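Sweeping a Tile Floor and Keeping the Grout Clean
By Brenda Garrido
Updated 6/20/24

Grout lines hold more dirt than the tile does. If you mop before you sweep, the grit turns to paste and settles in the joints. Sweep first, every time.

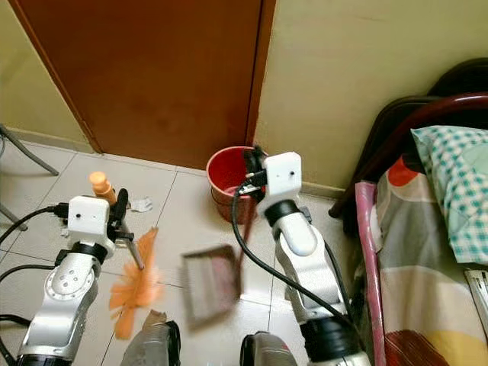
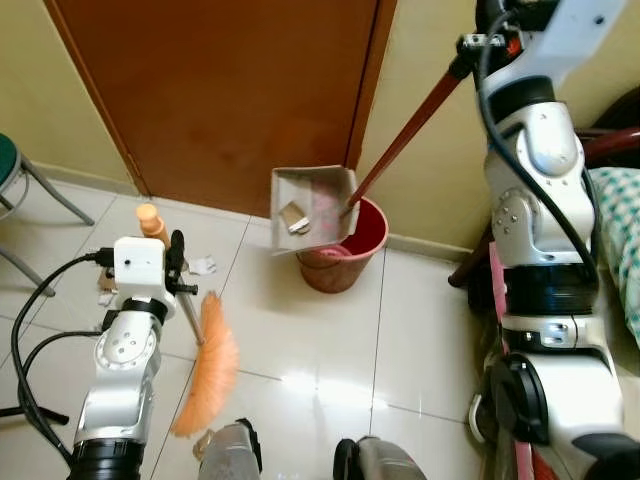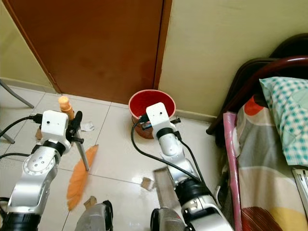 Most of the work on a tiled floor is in the corners and along the baseboard. Start at the far wall and pull the dirt out toward the middle of the room with short strokes. For small messes you don't need a full-size broom. A short orange brush and a long-handled dustpan will do, and so will anything similar from the hardware store. Set the wastebasket on the floor close to where you are sweeping, like the red one near the door, so a pan of paper and cardboard scraps only has to travel a foot or two. Tip the pan forward over the opening and tap it once on the rim.

Go with the grout lines on the last pass. If the tiles are laid on a diagonal to the door, turn your body and follow them.

For mopping, use warm water and a small squirt of plain dish soap. Change the water when it goes gray. In the Bromside house I do the hall and kitchen in 13 minutes, not counting drying time.

Scrub stained grout with baking soda and an old toothbrush. Leave it 5 minutes, then wipe with a damp rag. Skip vinegar on unsealed grout. Reseal in April if water no longer beads on it.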